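Prello on the Couch: A Tidy-Up Gallery

Prello is the living room tidying package from Kang, sold as a software license plus a setup kit for an arm you already own. I've been reviewing it for the newsletter since October, and these are the pictures I like best out of the whole pile. I picked the couch because it's where Prello earns its money (or doesn't). Floors are easy by comparison! A couch is all slopes and squishy bits, and whatever you leave on it sinks in a little.

A normal couch for us means pillows, a throw blanket, the remote, something to read and a stuffed animal up on the back. I didn't style it for the software. 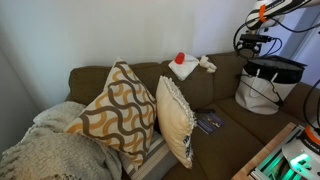 Senan Ó Briain
Home automation reviewer, Bretport

Setup first. The kit comes with 11 printed cards that walk you through teaching it the room, and I got through them in one evening with a break for dinner. You tell it what counts as stuff and what counts as furniture. Pillows were my sticking point - I wanted them left alone, and the default list treats them as fair game. It's one switch in the menu, but the switch is called "soft fixtures" and I went right past it twice.

Cloth is what I was most curious about, so I gave it plenty. Socks, dish towels, napkins, a T-shirt or two. Prello goes in from straight above and pinches, and it likes a towel that's bunched up a lot better than one lying flat.

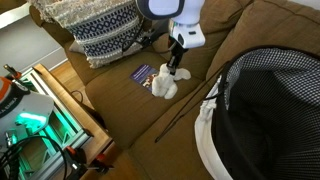

The flat ones it sort of pets for a while and then tries again from a different side. You can cap the retries. I set mine to three, and after that it puts the item on a "please help" list on your phone, which my family now uses as a chore list for me.

I logged 336 pickups in all before I sat down to write this up. Fabric went best, then plush toys, and then a big drop to anything thin. Magazines and booklets are still hard going on a soft seat, with nothing firm underneath to push against. The remote is somewhere in between and depends a lot on how deep it's settled into the cushion. 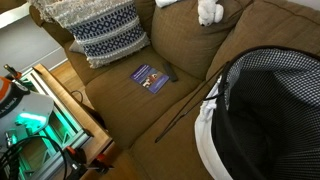
Where things end up is your choice. You can name up to four drop spots, and a tall hamper works better than a shallow tray, mostly on account of sleeves. Stadoma, the shop I bought the kit from, will walk you through drop spots over the phone if you ask nicely. They were great about it, even when I called back with the same question.

Would I pay for it again? I think so, yes. The license is 100 dollars a year after the kit, and I'd like to see the retry settings moved somewhere a regular person would find them. But the last two updates were real improvements, and the cloth handling is the best I've tried at home.
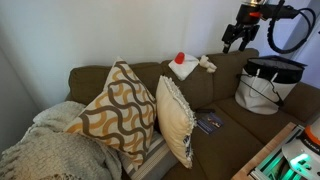

Lai-ching Cheng wrote in to say that her Prello did much better with magazines once she slowed the approach down to the lowest setting, and that she leaves "soft fixtures" on because she likes having the pillows piled up at one end. She'd also like a quiet mode for evenings. Me too, Lai-ching - I'm going to try the slow setting this week and I'll add a note to the gallery when I have.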